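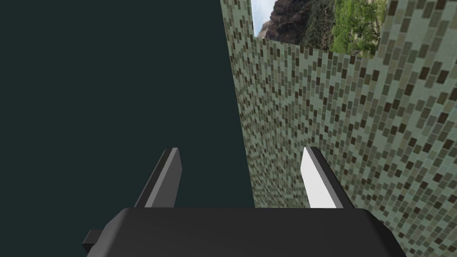

Small-format mosaic in mixed greens and browns, staggered rows, shown on a curved wall (rendered view).

Strand Mosaic Sheets
Presteck wall tile range

Strand is a mesh-backed mosaic for kitchens, laundries, bathrooms and covered outdoor walls. The pieces are small rectangles laid in a brick pattern, so the sheets will follow a gentle curve as well as a flat wall. Each sheet is mixed at the factory and no two are the same.

Strand is sold by the sheet or by the carton. There are 10 sheets in a carton. Part cartons can be ordered from the Taltstead showroom but not online.

Colours

Cledness: greens and browns
Chalk: off-white and pale grey
Harbour: blue-greys with a little black
Clay: terracotta and sand

Colour varies between batches. Order everything you need for one wall at the same time and check that the batch numbers on the cartons match before you open them. We can't take back tiles that have been fixed to a wall.

Details

Material: glazed porcelain
Finish: matt
Backing: fibreglass mesh
Use: interior walls, covered exterior walls, splashbacks
Not suitable for: floors, pools, fireplace interiors
Product code for full cartons: 1092

Ordering the right amount

Measure the height and width of the wall and multiply them. Take off large openings such as windows, but leave small ones in. Add one extra carton for cuts on a flat wall, or two if the wall is curved or has a lot of corners. Keep any spare sheets for repairs, as we may not be able to match the batch later.

Fixing

The wall must be clean, dry and sound. Old paint should be sanded and primed. In showers, the waterproofing has to be finished and cured before tiling starts.

Lay sheets from several cartons out on the floor first and swap them around until the dark pieces are spread the way you want. Start from a level line. Use a white flexible adhesive and a small notched trowel, and flatten the ridges before pressing the sheet on. Adhesive that comes up between the pieces should be cleaned out while it is soft.

On curved walls, run the long rows around the curve. For tight curves, cut the mesh into narrower strips with a utility knife and fit them one at a time. Check that the gap between strips is the same as the gaps within the sheet.

Grout

A mid-grey or olive grout suits Cledness. White grout makes every joint stand out and gives a much busier wall. Try a bit on a spare sheet and let it dry fully before you decide.

Care

Wipe with warm water and a mild cleaner. Don't use steel wool or acid-based products, which can mark the glaze and weaken the grout.

Samples and delivery

Sample pieces are free, up to four per household. A full sample sheet costs $27, credited against an order of one carton or more.

Pickup from Taltstead is free. Local delivery is a flat $50 to ground level at the kerb. Please check cartons for breakage on arrival and let us know before tiling begins.

See also: Strand edge trims, Presteck flexible adhesive, grout colour chart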